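Ticket 621 - Recipe import drops every ingredient after the spices
Product: Drolerus Pantry (web)
Opened by: Renata Navarrete
Status: Open, workaround found

Renata Navarrete
First off, I love this app! I moved my whole recipe box into it, 174 recipes, and most of them came over beautifully. But seven of them stop dead partway through the ingredient list. My lamb stew ends at "paprika, 2 tsp" and then it's straight into the method. No onions, no stock, no lamb!

What I've tried so far:
Logged out and back in. Same.
Different browser. Same.
Exported the file again from my old program and imported only the stew. Same, cut at the same line.
Typed the stew in by hand. Works perfectly, so the recipe page itself is fine.

Mhairi Lennox (support)
Hi Renata, thanks for such a thorough report, this is a fun one. Could you attach the export file, and tell us whether the seven have anything in common? Also, do you have pictures attached to your pantry shelf entries? Those get matched up during the import, so I'd like to rule them out.

Renata Navarrete
File attached. And two pictures:
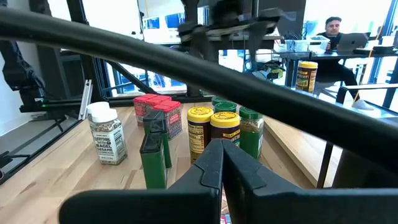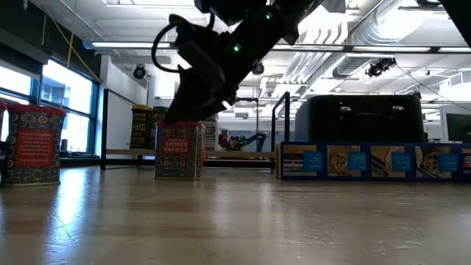
Keir Strachan
Chiming in because I had the same thing on Tuesday with a curry recipe - mine cut off right after the turmeric. I opened the export in a plain text editor and there was a curly quote in the note beside it. Swapped it for a straight one and the rest of the list came back.

Renata Navarrete
Keir, you're a star! The paprika line has a note that says my mother's brand, with a curly apostrophe. Fixed it, imported again, and there's the lamb. Checked the other six and every one has a curly something in a spice note. I must have pasted those in from email years ago.

Mhairi Lennox (support)
Reproduced here with your file. The importer treats the curly mark as the end of the ingredient block, but only inside a note, so it slipped past our tests. The shelf pictures play no part in it. I've passed this to Cameron Pringle on the import side and I'm leaving the ticket open until the fix is out. Until then, find and replace in the export file before importing, and delete the broken copy first or you'll end up with 2 stews.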